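Gumede board change – should a small customer be worried?

Elmarie Msimang
Mar 3, 2025

We have 4 business lines with Gumede at our Stidum office. They just announced an interim board while they talk to their lenders. The letter says service will carry on as normal, but they would say that. Contract runs to April. Do I move now or wait?

Riaan Mthembu

Wait, but get the porting paperwork ready. Lenders want the network running because paying customers are what they're owed against. I wouldn't put much faith in the letter itself – there's no promise in it you could hold them to.

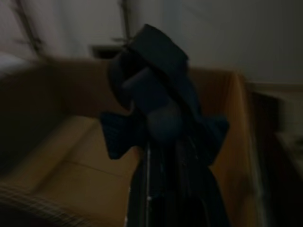
Can I keep my numbers if I leave before the contract ends?
Usually you can, but you may still owe the remaining monthly charges, so read the termination clause first.

Siu-fong Ho

Just switch to Cosmont. Never had trouble.

Lefteris Ververidis

Cosmont rents capacity from other carriers in plenty of towns, so find out whose lines you'd be on before you sign. I moved 54 extensions off Undau during their debt mess and the new provider was using Undau's cable into the building. Two months of setup fees for a different logo on the bill. Ask in writing, and don't accept "our partner network" as a reply.
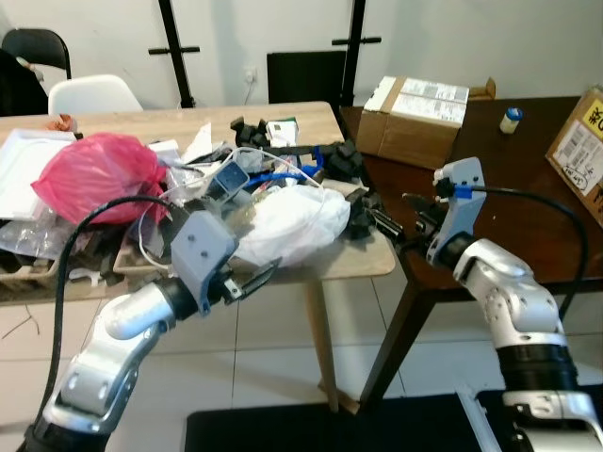
Agata Zuccaro: Did you get any of the fees back? My rep says they're refundable and I don't believe him.

Lefteris Ververidis: Half, after four emails.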